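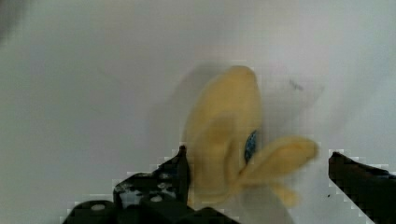
Kirstin Jardine wrote back before the morning session that the repayment sheet still treats a missed payment and a late payment as the same event, and that a household reading it would conclude that paying nine days late is no better than not paying at all. She asked that the two be separated before the sheet goes to anyone outside the group. The point is accepted. The two lines have been split in the working copy and the old version has been moved to the archive folder.

November, notebook for the household debt workshop, Dendthorpe office

Present work concerns the order in which a household with several small debts should pay them. Three versions of the budget sheet are now in use. The Zenley version pays the smallest balance first. The Baxter version pays the highest interest rate first. The Bremo version divides any spare money evenly among all accounts and is kept only for comparison.

All three were run this morning on the same test household. Spare money after rent, food, utilities and minimum payments was set at $341 a month. The household holds two store cards, one bank card and a car loan. The smaller store card carries a balance of $1000 and the other balances are as entered on the first tab. No new borrowing was allowed in any run.

Zenley cleared the smaller store card in the third month, as expected. Baxter left that card on minimum payments for much longer and put the spare money toward the bank card. Total interest was lower under Baxter. Bremo was the slowest to close any account, and its monthly page was the hardest to read, as every line changed every month.

An error was found in the Zenley sheet. When an account reaches zero, its old minimum payment should be added to the spare money in the following month. The sheet was adding it in the same month, so the payment was counted twice. Cell references on the second tab were corrected and the run was repeated. The figures noted before the correction should not be quoted. The Baxter sheet was checked for the same fault and is clean.

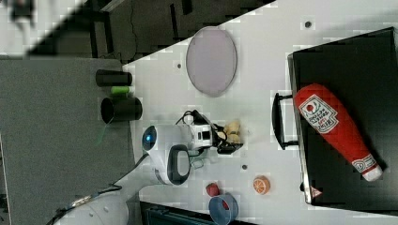

Should a household stop putting money into savings while it is paying down a card? Our guidance remains that a small reserve be kept first, enough to meet one ordinary repair bill, and that anything above that go to the debt. Households without a reserve tend to put the next repair on the card, and the balance returns to where it began.

The reserve line is missing from the Bremo sheet altogether. It will be added for consistency, although the version is not going to be issued.

Some time was spent on the wording of the cover page. The present draft tells the reader to "eliminate unnecessary spending." This was thought too vague to be of use. The replacement text asks the reader to list every automatic payment leaving the account, mark the date of each, and cancel those no longer wanted before the next billing date. The draft also advised closing each card as soon as it is paid off. That sentence has been taken out pending review — closing an account can affect a credit score, and the sheet has no room to explain how.

Due dates were discussed after lunch. The test household is paid on the 14th, while the bank card falls due on the 10th. Many lenders will move a due date on request, and a line to that effect has been added beneath the payment calendar, with a blank space for the new date.

Outstanding:
Repeat the Baxter run with a lower income in one month.
Add the reserve line to Bremo.
Send the corrected Zenley sheet to Kirstin Jardine, with the late and missed payment lines marked.
Confirm whether the car loan carries a charge for early payoff. The first tab has this field blank, and all three runs assumed no charge.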